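Shooting Moving Pictures, Session 6: Exposure and Shutter Speed for Video

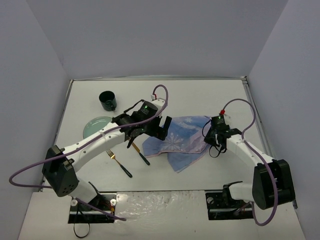

Last time we finished with focus pulls, and several of you asked why your practice clips looked "jittery" even when the focus was right on. Great question, because it leads straight into today's topic! Most of that jitter comes from shutter speed, and once you learn to spot it you'll see it everywhere (sports broadcasts, phone clips, old action movies).

Where we left off

In still photography you have three controls for exposure: aperture, shutter speed and ISO. You can trade one against another pretty freely. In video, one of the three is mostly spoken for. Shutter speed decides how much blur each moving thing gets, and the blur is what makes motion feel smooth to the eye.

The starting point is the 180-degree rule. Set your shutter to one over twice the frame rate. At 24 frames per second that's 1/48, and most cameras will offer you 1/50. At 30 frames per second it's 1/60. The name comes from film cameras, where a spinning half disc covered the film for half of every turn. I love that we still talk about angles on cameras with no disc in them.

Go shorter, say 1/500, and each frame is crisp but the motion stutters. Go longer and everything smears. Both are fair choices if you want that look. Kelechi Iyamu's rain clip from the last batch used a very short shutter and the drops look like beads on a string, just gorgeous.

So what do you do in bright sun?

Your shutter is fixed at 1/50, your ISO is as low as it goes, and the picture is still too bright. You could close the aperture to f/16, but then the whole background snaps into focus and you lose some sharpness to diffraction. The better tool is a neutral density filter, basically sunglasses for the lens.

ND numbers confuse everybody at first. Each stop cuts the light in half:
ND2 = 1 stop
ND4 = 2 stops
ND8 = 3 stops
ND64 = 6 stops

Variable NDs are two polarizers that turn against each other. They're wonderful for quick work, but watch for a dark X across wide shots when you push them to the strong end.

Flicker

Lamps on 60 Hz power pulse 120 times a second. A shutter of 1/60 or 1/120 catches whole pulses and the light looks steady. With 1/50 you may get slow rolling bands. If you see bands at 24 fps, try 1/60 first. Cheap LED dimmers pulse at odd rates of their own, so shoot a short test and play it back before the real take.

Abla Semaan asked about zebras. Yes, turn them on! Set them at 95 percent or so for highlights. Stripes on a window are fine. Stripes on a forehead mean you need to bring the exposure down.

For next time

Shoot the same walking subject at 1/50, 1/200 and 1/1000, with everything else matched as closely as you can. Ten seconds each is plenty. Work in pairs if you like; Ifeanyi Tijani and Adebayo Babalola still need a third person to walk. Upload by Sunday night, and write your settings in the clip name.

Reading: the chapter on filters, skip the part on graduated ND for now.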